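April 22, 2026

Wool shrinkage, Restau yarn, continued from the October series.

Swatches 1 to 4 came off the flat dry this morning. All four were knit on the same bed at the same tension, then washed at 30, 40, 50 and 60 C with 4 g/L of the neutral detergent. Marked length before washing was 372 mm on each. The 30 and 40 pieces are within what I can read off the steel rule. The 50 piece lost 4 mm. The 60 piece lost 41 mm and has felted on the face side - stitches no longer separate under the loupe.

Jump between 50 and 60 is larger than Attila's October numbers. He used the Tridthorpe lot, which has a higher twist, so the two sets should not go on one plot.
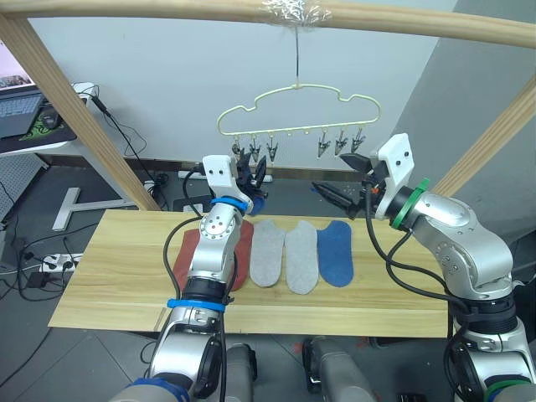 Spin speed may also be part of it. The log shows the 60 cycle finished at 994 rpm and the other three at 600. I did not catch this when loading the program. The 60 result is therefore not clean and has to be run again at 600 before anyone quotes it. Natália has the key to the wash room and wants the machine free by noon.

Drying: flat on mesh, no tension, room air, overnight. Line drying adds length under the piece's own wet weight, and I do not want to correct for that. Cheng-en asked whether we could clip swatches by one corner to save space. Tried it last October on two spare pieces. Both dried skewed and the marks could not be measured square. Not doing it again for length work. Fine for color checks.

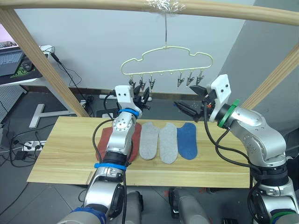 Ivone Bragança

Measuring notes, for whoever does the rerun:
- Let pieces sit in the conditioned room for 24 h before reading.
- Read between the cotton thread marks. Ink marks bled at 50 and up.
- Three readings per side, write down all three.
- Do not press the swatch flat with the hand. Use the glass plate.

Open: pH of the rinse water not recorded for swatch 2. Meter was drifting, new buffer ordered. Hemi has half a cone of the Restau left, enough for six more swatches at this size - hold two back for the Kuken softener test.

Contact: textile workshop, bench 4 | Back to top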